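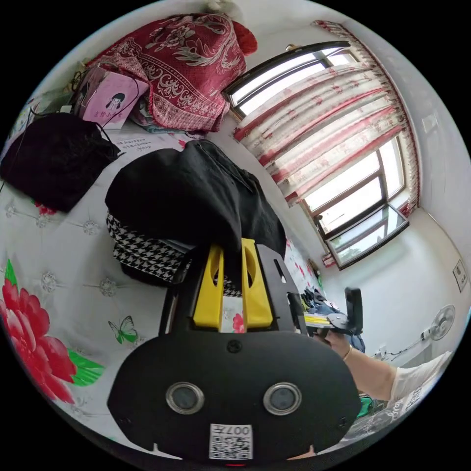
Zoltán Szilágyi wrote to say he has run every load of bedding on the Quick program since he bought his Kornetti, and it all came out fine, so why bother with a setup at all? Maybe he's right. My guess is that he washes small loads. The steps below are for everyone else.

4. Setting up the Bedding program

4.1 Turn the dial to Bedding and wait for the beep.
4.2 Press Spin until the display reads 800. The factory setting is higher. I have yet to see it get a quilt any drier, though it does walk the machine across the floor.
4.3 Hold Extra Rinse until the light stays on.
4.4 Fill the drawer to the lower line. The upper line suits whoever sells detergent.

CAUTION: Maximum dry load for Bedding is 8 lb. The sticker on the door gives the figure for cottons. Ignore it here.

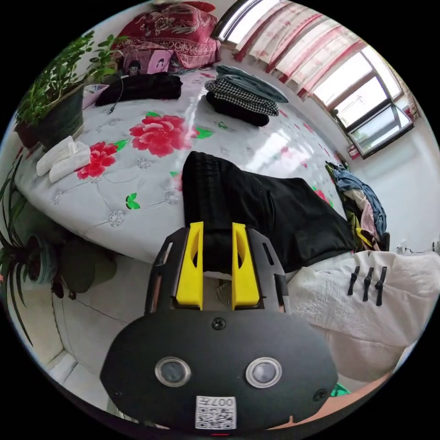 But doesn't the load sensor take care of all that? one reader asked after the last edition. It is supposed to. In my tests it read a soaked quilt as a full drum and a dry one as next to nothing, so weigh the load yourself.

4.5 Put one quilt in, or the sheets. Don't mix them.
4.6 Close the door and press Start.
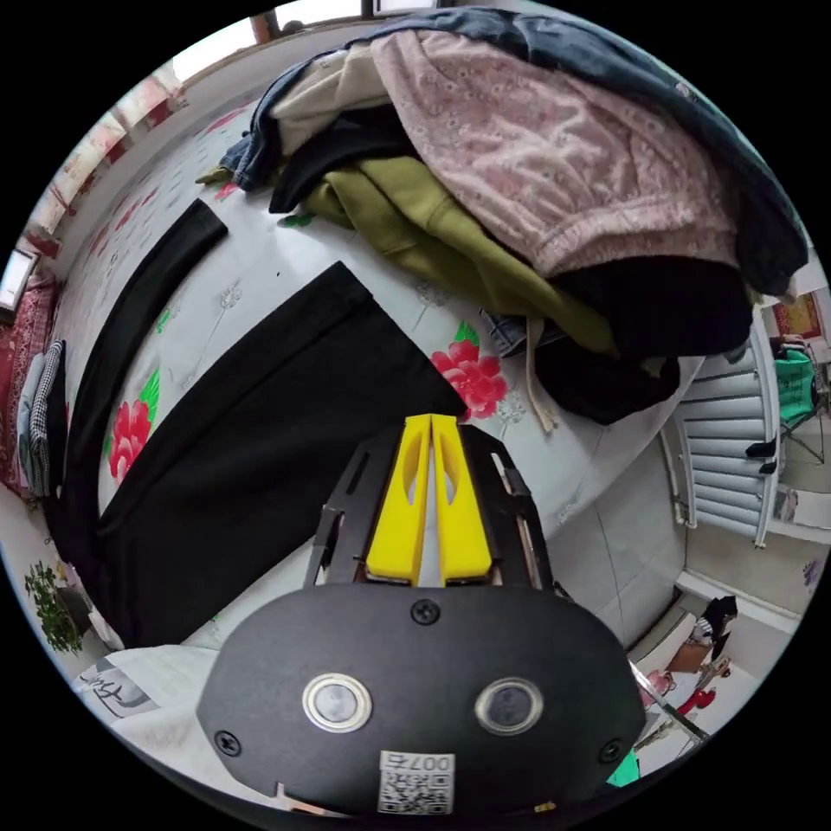 The "Color Guard" button adds 500 seconds to the cycle and, as far as I can tell, very little else. Leave it off until you have done a rub test with a damp white cloth. Test the darkest color in the print. On a white sheet with large red flowers and green leaves, like the one on this bed, I would start with the red. If the cloth picks up color, wash cold and alone, whatever the button promises.

4.7 If code 113 shows, the drum is out of balance. Stop the cycle, open the door when it unlocks, and pull the load apart by hand.

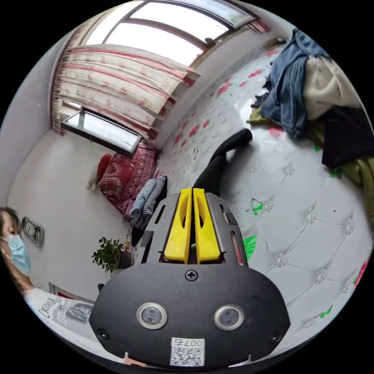
4.8 Press Start again. If the code comes back, take something out. The leaflet says to "reset the smart balance," and I tried that twice with no change.

NOTE: Joltholm and Manurung models use the same dial but hide Extra Rinse under the Options key.

Related
Descaling: do you need it?
Catier dryers: leveling the feet
Door seal care

We use cookies to remember your settings. Accept | Manage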